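Ziltetti hand gripper: left finger lags, small parts get shoved to one side
Opened by: Ultan Ó Gríofa
Opened: 2026-04-20
Status: open, waiting on reporter
Where: Dondham shared workshop, bench by the pegboard
Labels: fingers, trigger, calibration

Hi all! Two Ziltetti grippers built from the same print files, same hardware bag, same evening's worth of swearing. One closes nicely. The other one closes like it has a favorite side. I've been practicing on the green pegboard hardware and the flat bits are driving me nuts. 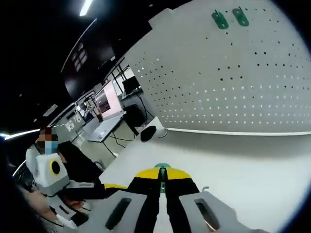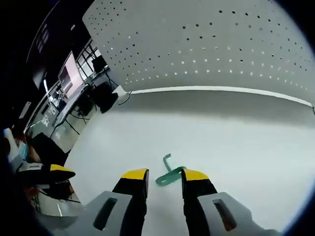 Issue #154, page 1 of 2

What I expected: squeeze the trigger, both fingers come in at the same speed, the part ends up in the middle and I lift it.

What I get: the right finger moves as soon as I touch the trigger. The left one sits there thinking about it, then catches up in a little jump. With anything heavy you'd never notice. With a light green bracket lying flat on a smooth white table, the right tip arrives first and pushes the thing sideways, and by the time the left finger wakes up the bracket has turned and I'm pinching it by a corner (or pinching table). The second picture is close to that moment, with the bracket already against the right tip and plain table showing between the fingers.

I mean left and right as the gripper's own camera sees them. I got this wrong in the chat last week and sent poor Maldonado channel people off checking the wrong finger, sorry about that!

Setup, so no one has to ask:

Frame: Ziltetti printed body in gray, black fingers, yellow tips. No changes to the files.
Trigger linkage: the stock one, with the short pushrods.
Position sensor: Utton magnetic, reads the right carriage only.
Software: Maldonado logger, current release.
Power: USB, same cable on both grippers.

Things I've tried so far, in order:

Swapped the fingers left to right. No change, the lag stayed on the left side. So I'm calling the fingers and tips innocent, even though the left tip looks slanted in the camera view next to the squared-off one on the right. Some of that has to be the wide lens. I put the tips face to face on the bench and they meet fine.

Re-ran the calibration in the Maldonado logger. It passed, and of course it did, it only knows about the right carriage. I sat there feeling pleased for a good minute before that sank in.

Cleaned both slots with a cotton swab and a bit of alcohol. Got some fuzz out of the left one. The jump was a little smaller for an afternoon and then came right back.

Dry lube on the left rail. Smoother by hand, same lag on the trigger.

Loosened the two screws over the left carriage by a quarter turn. Now the finger wobbles AND it lags, so I put them back where they were.

Pulled the trigger very slowly with my thumb resting on the left carriage. I can feel the pushrod move before the carriage does. That's the most useful thing I've learned so far, and it cost nothing.

Reproducing it: warm up doesn't matter, room doesn't matter, and it does it with either hand. Lay a flat bracket on the table, come in from above, squeeze gently. If I snap the trigger shut it hides the problem, which I think is how I missed it when I was testing with blocks. I've done up to 40 slow grabs in a row and it never cleared itself.

---

Reply from maintainer (Utton sensor side)

Thanks for all the detail. Your thumb test already says a lot. If the pushrod moves and the carriage doesn't, you have slop between them, and cleaning the rail won't touch it. Could you take the back cover off and look at the hole where the left pushrod goes into the carriage? On some prints it comes out oval. While you're in there, check that the pin hasn't been put in from the wrong side. It fits both ways and only one of them holds it square.

Please don't drill it out yet. People drill it out and then we can't tell what was wrong.

---

Ultan Ó Gríofa

OK, cover's off. The pin is in the right way around (I was really hoping it wasn't, that would've been a lovely cheap fix). The hole in the left carriage is oval, though. You can see it without a magnifier. The long way of the oval runs in the direction of travel, so the pin slides in there before it pushes on anything. The right carriage hole looks round to me, and so does the one on the good gripper's left side.

Here's my guess, and please shoot it down if it's silly: I printed that carriage standing up to save bed space, and the other ones lying down. I didn't write down which was which at the time. The layer lines do go the other way on it, now that I'm looking.

Also, I took the good gripper's left carriage out and put it in the bad one. Lag gone! Put it back, lag's back. So I'm pretty sure I've got the right part, and I can stop blaming the tips in my head.

---

Reply from maintainer

Not silly at all. Upright carriages have come up before and the print notes do say flat, but it's a long way down the page. I'll move it up to the top. Reprint it flat, and after it cools run the pin through by hand. It should need a push. If it drops through on its own, your printer is making holes big and we'll talk about that separately.

One more thing to check once it's back together. With the old carriage in, your logged widths will have been off for the start of every close, given that the sensor only follows the right side. The recordings aren't useless, but I'd tag them.

---

Ultan Ó Gríofa

Ugh, the recordings. I hadn't thought about those. I've got a whole folder of pick-and-place runs from January onward and both grippers are in there, mixed up. The Maldonado logger saves a device name, but I named them both "gripper" because I'm a genius. Is there a serial number or anything from the sensor in the file header? If there is, I can sort them with a little script. If there isn't, I'll go through by eye, the slow closes should give it away.

Reprint is on the bed now, lying flat like a civilized carriage. I ran it in the same gray so it'll match. I've also started a second one as a spare, because the bench time at Dondham is booked solid after this and I'd rather not be back to borrowing parts from the good gripper.

Small side question while I've got your attention: would it make sense to read both carriages? I know it's another sensor and another cable, and the cable run in that housing is already tight. But I'd have caught this on day one with a second reading. I'm happy to try fitting one and post measurements if someone can tell me whether the Utton board has a free input.

---

Reply from maintainer

Yes, the sensor serial is in the header, under the device block. Sort on that and you're fine. Rename the grippers before you record anything else, please.

There is a free input on the board. The logger ignores it right now, so you'd see the raw number and nothing would be done with it. Open a new ticket for that part and I'll link it from this one, I don't want it buried under a carriage problem. Leaving this one open until you've got the reprint in and tried your slow bracket test again.

---

Ultan Ó Gríofa

Renamed them. They're "good" and "other" for now. The reprint's off the bed, the pin needs a proper push to go through, and I'll put it in tomorrow when I've got the small hex driver back. Slow bracket test to follow, same table, same green bracket.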